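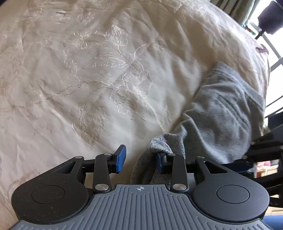 Open jaws over an embroidered bedspread, gray knit garment on the right.

We use cookies to keep you signed in and to count visits. By staying on the site you agree to this. Accept | Settings

What should a written rule for gripper work on embroidered fabric say?

Posted by Cladovell in November

I'm writing the house rules for folding and picking tasks done with hand-held grippers. We have a decent page on kitchens and nothing on textiles. The garment is a gray knit with a coarse texture, and it lies on a cream, satin-like bedspread with raised thread embroidery. In the photo the right jaw tip is up against a thick fold of the knit and the left tip is over bare bedspread.

My questions are practical. Is the operator allowed to close on the fold from there, or should the rule say to lift off and come in again? Do we treat the bedspread as part of the task or as background? And does anyone have a rule about loose stitches? Last season we logged 182 textile takes, and 6 were marked as "pulled thread" by reviewers who did not agree on what that meant.

Antoniadis

I maintain a rule sheet like this, so I'll give you what we settled on.

Write the rule around contact. Before closing, the operator checks that both tips are on the item being picked or clear of the layer under it. If one pad is tucked under a fold, closing is allowed as long as the other tip comes down on the same fold. If it would come down on the bedspread, open, raise and approach again. Keep the second approach in the recording. Cutting it out makes the take look cleaner than the work was.

The bedspread is a work surface, but a delicate one. We have a separate line for embroidery: no dragging the tips across raised thread, even with the jaws open. Textured pads can catch long stitches.

For reviewers, define "pulled thread" as a loop that stands up after the take and did not stand up before it. That means a still of the surface before and after. We allow 3 attempts at a pick, then the operator stops, resets the garment and starts a new take. Write down the reset.

Zirkach

Just use a plain sheet. Solves all of it.

Gindau

I'd disagree with the plain sheet advice if the point is to cover real homes – people have patterned bedding. A plain sheet is fine for training new operators, though.

Two things I would add. Wipe the tool before fabric sessions, with a line for it on the start checklist. Dust on a housing ends up on pale cloth. And decide in writing what happens when a second device is close to the garment. Ours says only one moves at a time unless the task sheet names both. We wrote that after two of them took hold of the same sleeve.

Comments (3)

hemline507: The before and after still is a good idea. We only did the after one and it was useless for arguments.

Cladovell: Thanks, I have put the contact rule and the reset rule in the draft. Still deciding on the attempt limit – our newer operators may need more.

tabletop_ray: Does the no dragging line cover quilting too? Ours has stitched ridges all over and you can't really avoid them.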